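Hand-held gripper pair drops cloth edges, supplier says recalibrate. Is that really the fix?

Asked in: Small Robots and Automation > Setup and Maintenance

Ludmila Ondrejka

I look after a pair of hand-held grippers at our Drundale site. They're the kind you carry, with a camera on top, and what you do with them is recorded and later used to train the arms. The work at the moment is folding microfibre cloths. We got the pair through Slanina and they were fine until August, when one of them started letting go of cloth edges. Thick hems hold. A single layer slides out as soon as there's any pull from the other side.

Slanina's advice is to recalibrate jaw travel every 300 closes, and they've offered to sell me a "grip health" plan that reminds me to do it. I have my doubts. I ran the calibration twice in one afternoon, it passed both times, and the cloth still slipped. As far as I can work out, the calibration only tells the software how wide the jaws are. I can't see how that would make rubber hold on to anything.

The test I've been using is a pull between the pair. Pinch the hem of the grey cloth in one gripper, take the far end in the other and draw it tight.

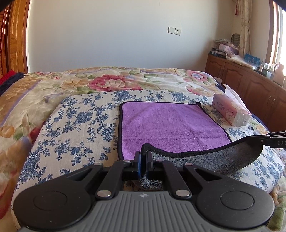
Grey microfibre cloth pulled tight between the two grippers, with the purple one flat behind it.

If it holds to a count of 30 I call it a pass. The good gripper does that all day. The other one passed 17 of 18 one morning and then failed nearly everything after lunch, and I hadn't touched it in between.

Things I've tried: wiping the pads with a damp rag, swapping which hand each gripper goes in, and nipping up the pivots (didn't help, and it made the jaws stiff, so I backed them off again). What should I look at before I pay for a plan?

kettlebrook

Same problem here, recalibration fixed it straight away. Make sure you have the latest firmware and do a full reset first, hold the button till it beeps. The plan is worth it for peace of mind.

Ludmila Ondrejka

Which button? Mine haven't got one that beeps. And if a reset fixed your slipping, did you clean the pads on the same day? I'm not trying to be rude, I'd just like to know which of the two did the work.

norm_at_warkton

I keep six of these going at Warkton and I'm with you. Calibration sets the numbers for opening width. It won't put any friction back. I'd do the mechanical side first and leave the software till last.

Start with the pads. Microfibre sheds a fine fluff that packs into the pad face, and a damp rag mostly smears it around. Use isopropyl on a lint-free wipe, go across the pad and not along it, and keep going until the wipe comes away clean. Let it dry properly. Hand cream is the other culprit, and it would fit with your bad afternoons, though I wouldn't swear to that.

Then check that the two pad faces match. Shut the jaws on a strip of printer paper, tug it out, and do it again at the tip, middle and heel. It should drag the same at all three. If it only bites at the heel, the fingers are toed out and no amount of cleaning will help. Also open the jaws right up over whatever you're folding and look at both pads in good daylight. 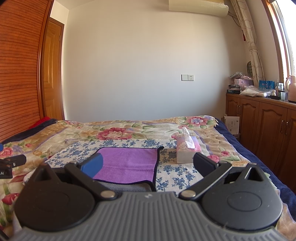 Look at the facings as a pair, too. A fresh one opposite a worn one will hold a thick hem and let a thin layer creep, which sounds a lot like your complaint. I replace both at once and write it on a bit of tape inside the case lid. The Akora replacement facings we buy have been all right. I've seen people claim they last twice as long as anything else, and I haven't found that.

Now the pivots. You were right to back them off. With the power off, open and close the fingers slowly and feel for a catch. Hold one finger still and try to rock the other sideways. A hair of movement is normal. If it clunks, a pin or its bush is worn and you're into a proper strip-down. Don't oil it. Oil creeps down the linkage and ends up on the pads, and then you'll be back here asking why it's worse.

After all that, run your calibration once, so the recorded width agrees with any new facings. That is the one time I bother. The 300 figure looks to me like a number picked for a reminder email, but ask Slanina what they measured to get it. I'd be interested in the answer.

One gripe about your test: you're using the good gripper as the anchor, and your arms don't pull the same every time. Clip the far end of the cloth to a luggage scale and let go of the guesswork.

Ludmila Ondrejka

Thanks Norm. Did the paper strip tonight. The suspect one drags at the heel and middle and there's next to nothing at the tip, with the other even all the way along. So toed out, or the facing has gone thin at the end, and I won't know which until I peel it. I've ordered a set of facings and borrowed a luggage scale. I've also emailed Slanina about the 300. So far they've sent me back the brochure.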